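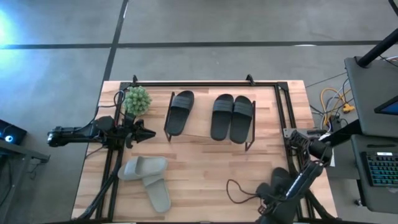
Two arms at a tabletop station with slide sandals and wire display stands. Stations of this type are covered by the new code of practice.

Nunach has issued a code of practice for tabletop robot stations, setting common rules for how two-arm stations are laid out, started, supervised and shut down. The code takes effect in February and applies to every station operated by Nunach and by the partner sites that have signed the joint working agreement, Jang and Zilus among them.

The document replaces the separate site instructions that have been in use until now. Those instructions differed on several basic points, including who may clear a stopped arm and how far an operator must stand from the table while the arms are powered. Staff who moved between sites were expected to learn each version.

"An operator trained at one site should be able to walk into another and find the same rules on the wall," said Deok-su Maeng, who led the drafting group. "We had good instructions in several places, but they did not agree with one another, and the differences were in the parts that matter most."

The code is divided into 11 sections. The longest deals with the work area. Each station must have a marked boundary on the floor, and the marking must be renewed when it lifts or wears through. Only the operator on duty may be inside the boundary while the arms are powered. Visitors remain outside it at all times, including during demonstrations.

Cables receive a section of their own. Cables serving an arm must be secured so that they cannot enter the path of the gripper at full reach. Cables on the floor between the table and the operator's desk must be covered or routed away from the walkway. Sites have 90 days from the effective date to bring existing stations into line with this section. New stations must comply before first use.

For handling tasks, the code requires a written task sheet at each station. The sheet names the items to be handled, the stands or fixtures on the table, the starting position of each arm and the conditions under which the task is to be stopped. Where both arms share one table, the sheet must also state which arm gives way if they approach the same item. An item that falls to the floor is left there until both arms have been brought to a stop.

Footwear, folded clothing and other soft or flexible goods are treated as a distinct group. Such goods may shift or bend when gripped, and the code asks operators to set grip force for the softest item in a mixed set. Display stands used with these goods must be checked for stability before the first run of each shift.

The section on stopping was the subject of the most comment during drafting. Under the final text, any person present may call a stop, whether or not that person is assigned to the station. The operator must act on the call at once and may restart only after walking the full boundary. Stops are recorded in the station log with the time and a short reason. The code states that no member of staff is to be questioned about output on account of a stop called in good faith.

A draft was circulated to all partner sites and drew 476 written comments. According to the drafting group, a large share concerned wording. Changes of substance were made in two places: the rule on restarting, which in the draft required a second person to be present, and the rule on lone working. Lone working is permitted in the final text during staffed hours – it is not permitted after the building has closed.

Zilus had asked for a longer period to complete the cable work at its older stations. The request was not adopted, although a site may apply in writing for an extension covering a named station. A station under extension must carry a notice giving the date on which the extension ends.

Training under the code will be delivered through Tira, the online system already used by the partner sites for safety records. The course has 10 short units and ends with a supervised session at a station. Operators who hold a current certificate under the old instructions do not need to repeat the supervised session, but they must complete the online units before their certificate is next renewed.

Each site is to name one person responsible for the code. That person keeps the task sheets, reviews the station logs every month and reports any injury or contact between an arm and a person to Nunach by the end of the same working day. Contact without injury must be reported in the same way.

The drafting group will remain in place for the first year and will review the text at the end of that period. Mr. Maeng said the group expects to look again at the section on shared tables.

"The two-arm rules are the newest part of the code and rest on the least experience," he said. "We would like to hear from the people who stand at these tables every day."

Copies of the code and blank task sheets are available to staff at partner sites through Tira. Printed copies may be requested from the Nunach safety office.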